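Informe de seguimiento — Programa de comunicación y relaciones con los medios
Cliente: Saltard
Agencia: Ziscombe
Fecha: 07/12/2022
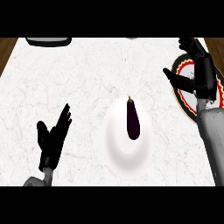
El presente informe recoge el trabajo realizado desde la firma del contrato, en septiembre, y sustituye a la nota provisional que enviamos a Janka Kratochvíl al cierre del primer mes. Los gastos se detallan en la hoja adjunta.

Relaciones con los medios

Se han publicado 13 piezas en prensa sectorial y regional. La mayoría procede de dos comunicados: el de la apertura de la nueva oficina comercial y el del acuerdo de distribución con Zoller. El segundo funcionó mejor de lo previsto en medios especializados y peor en prensa económica, donde no obtuvimos ninguna mención. Blažena Pešek ha vuelto a contactar con las redacciones que no respondieron y ha conseguido una entrevista para la dirección comercial, pendiente de fecha.

La base de datos de periodistas heredada de la agencia anterior contenía muchos contactos caducados. Una vez depurada, queda en 368 registros útiles, clasificados por tema y por idioma. Este trabajo llevó más horas de las presupuestadas y no se facturará la diferencia.

Contenidos

Se han entregado 14 artículos para el blog corporativo. Cuatro siguen sin publicarse porque esperan la revisión del departamento jurídico de Saltard. Pedimos que se nos indique un plazo de revisión estable, ya que dos de ellos hacen referencia a la campaña de otoño y habrá que reescribir la entradilla.

El boletín para clientes pasó de formato mensual a bimestral a petición de ustedes. El primer número con la nueva plantilla salió sin incidencias, salvo un enlace erróneo en el pie que se corrigió el mismo día.

Redes sociales

Tumelo Ngubane se incorporó a la cuenta como responsable de redes. El calendario editorial está aprobado hasta final de año. Hemos dejado de publicar contenido idéntico en todos los canales, y las respuestas a consultas se derivan ahora directamente a atención al cliente. Todavía no disponemos de datos suficientes para valorar el efecto del cambio, de modo que no incluimos gráficos en esta entrega.

Evento de presentación

La reserva del espacio está confirmada con Matoušek, que se encarga también del montaje y del sonido. Falta cerrar la lista de ponentes. Bahman Hosseinzadeh ha aceptado moderar la mesa redonda — su confirmación por escrito se remitió a Saltard junto con la propuesta de programa. El catering se contratará aparte, según lo acordado.

Desviaciones y riesgos

El plan inicial preveía un estudio de percepción de marca antes de terminar el año. El proveedor seleccionado se retiró y hemos pedido presupuesto a otros dos. Proponemos trasladar el estudio al primer trimestre y mantener la partida sin cambios. También queda pendiente el manual de portavoces, cuyo borrador está al completo excepto el capítulo de comunicación de crisis.

Próximos pasos

Cierre del programa del evento y envío de invitaciones.
Publicación de los artículos pendientes, una vez revisados.
Segunda sesión de formación de portavoces, a cargo de Ghassan Fakhoury.
Elección de proveedor para el estudio de percepción.

Necesitamos la conformidad de Saltard sobre el traslado del estudio antes de emitir la próxima factura. Las consultas sobre este informe pueden dirigirse a Ghassan Fakhoury, director de cuentas de Ziscombe.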